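COMITÉ DE SUIVI DU PROJET PORIX
Compte rendu de la réunion de juillet 2023
Site de Prornwood

Présents : la direction technique de Vemuver, le service des essais, le service informatique, la cellule prévention et un représentant de la société Gumede, partenaire du projet.
Excusé : le service des achats, qui a transmis ses observations par écrit.
Secrétariat : service des essais.

Ordre du jour
1. Approbation du compte rendu précédent
2. Avancement de la collecte de démonstrations
3. Choix entre guidage manuel et pilotage à distance
4. Formation des opérateurs
5. Poste à deux bras
6. Sécurité et aménagement du local
7. Questions diverses

La séance est ouverte par la direction technique, qui constate que le quorum est atteint.

1. Approbation du compte rendu précédent

Le compte rendu est approuvé à l'unanimité, sous réserve d'une correction demandée par Gumede au point relatif à la propriété des enregistrements. La formule « mis à disposition » est remplacée par « mis à disposition pour la durée de la convention ».

2. Avancement de la collecte de démonstrations

Le service des essais rappelle l'objectif fixé par la convention, soit 300 démonstrations exploitables pour la tâche de tri de petits objets souples entre gobelets. À la date de la réunion, environ 100 démonstrations ont été validées après relecture. Le rythme est jugé insuffisant par Gumede, qui demande si la relecture pourrait être confiée à une seconde personne.

Le service des essais répond que la relecture ne constitue pas le principal point de blocage. Une part notable des essais est écartée dès l'enregistrement, soit que l'opérateur ait repris l'objet plusieurs fois, soit que les deux bras se soient gênés au-dessus du gobelet. Ces essais sont conservés dans un dossier distinct et ne sont pas comptabilisés.

Un échange s'engage sur la définition d'une démonstration exploitable. La direction technique souhaite que les reprises soient admises lorsqu'elles aboutissent, au motif que le système devra lui aussi savoir se rattraper. Gumede y est favorable à condition que ces séquences soient signalées comme telles. Le service informatique indique que l'ajout d'un champ « reprise » dans la fiche d'enregistrement ne pose pas de difficulté.

Décision : les démonstrations comportant une reprise aboutie sont admises et signalées. Les essais déjà écartés seront réexaminés selon ce critère.

3. Choix entre guidage manuel et pilotage à distance

Le service des essais présente la comparaison demandée lors de la séance précédente. Le guidage manuel, dans lequel l'opérateur saisit le bras et l'accompagne dans son mouvement, est bien accepté par les personnes qui débutent. Il présente en revanche deux inconvénients : les mains de l'opérateur entrent dans le champ des caméras, et la conduite simultanée de deux bras par une seule personne est malaisée.

Le pilotage à distance demande un apprentissage plus long. L'opérateur perçoit mal l'effort exercé par la pince et tend à serrer davantage que nécessaire, ce qui déforme les gobelets. Les trajectoires obtenues sont cependant plus proches de celles que le système devra reproduire, et les images ne sont pas encombrées.

La cellule prévention signale qu'elle n'a pas été consultée sur le guidage manuel et rappelle que toute intervention à l'intérieur du volume de travail, bras sous tension, relève d'une procédure écrite — laquelle n'existe pas encore pour ce poste.

Décision : le pilotage à distance est retenu pour la suite de la collecte. Le guidage manuel reste autorisé pour la prise en main et la définition des positions de départ, une fois la procédure rédigée et visée par la cellule prévention.

4. Formation des opérateurs

À ce jour, 9 personnes ont suivi la session d'initiation. Trois d'entre elles pilotent régulièrement. Les autres sont affectées à des tâches qui leur laissent peu de disponibilité, et la direction technique s'engage à revoir les plannings avec les chefs de service.

Gumede propose que chaque opérateur enregistre une courte série d'essais libres avant toute séance comptabilisée. Le service des essais précise que cette pratique existe déjà, sans être formalisée. Il est convenu de l'inscrire au guide de l'opérateur, avec une consigne sur les pauses, l'attention baissant sensiblement en fin de séance.

5. Poste à deux bras

Le service des essais expose la configuration du poste et la tâche étudiée. Les bras sont montés face à face, de part et d'autre du plateau, et travaillent au-dessus d'une zone commune dans laquelle sont disposés les gobelets. 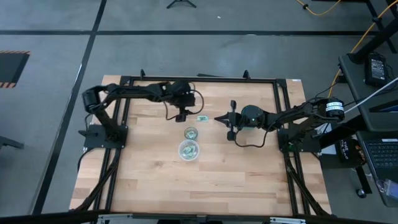

Poste à deux bras : gobelets transparents au centre du plateau, petit sachet vert et blanc à proximité.

Gumede relève que les gobelets transparents sont difficiles à localiser par la vision et demande s'il ne conviendrait pas de leur substituer des récipients opaques. Le service des essais préfère conserver les gobelets actuels, la difficulté faisant partie de la tâche telle que décrite dans la convention. Une série complémentaire avec récipients opaques pourra être envisagée en fin de projet, à titre de comparaison.

Le service informatique demande que la position de départ des objets soit variée d'un essai à l'autre, et que cette variation soit tirée au sort et non laissée à l'appréciation de l'opérateur. La proposition est retenue. Un tableau de positions sera établi par le service des essais.

6. Sécurité et aménagement du local

La cellule prévention demande que le cheminement des câbles au sol soit revu avant la reprise des séances. Elle souhaite également que l'arrêt d'urgence soit essayé au début de chaque séance et que cet essai soit consigné au registre.

Le service des achats, dans ses observations écrites, indique que la commande de goulottes de sol peut être passée sur le budget courant. Aucune objection n'est formulée.

7. Questions diverses

Gumede souhaite accueillir une délégation à Prornwood pour une démonstration en conditions réelles. La direction technique y est favorable en novembre, sous réserve que la procédure mentionnée au point 3 soit en vigueur. Les visiteurs ne seront pas admis à piloter les bras.

Le service informatique rappelle que les enregistrements doivent être déposés sur le serveur du projet à l'issue de chaque séance et supprimés des postes locaux.

Relevé des actions
Réexamen des essais écartés : service des essais
Ajout du champ « reprise » : service informatique
Procédure de guidage manuel : service des essais, visa de la cellule prévention
Révision des plannings : direction technique
Mise à jour du guide de l'opérateur : service des essais
Tableau des positions de départ : service des essais
Commande des goulottes : service des achats

L'ordre du jour étant épuisé, la séance est levée. La date de la prochaine réunion sera communiquée aux membres par le secrétariat.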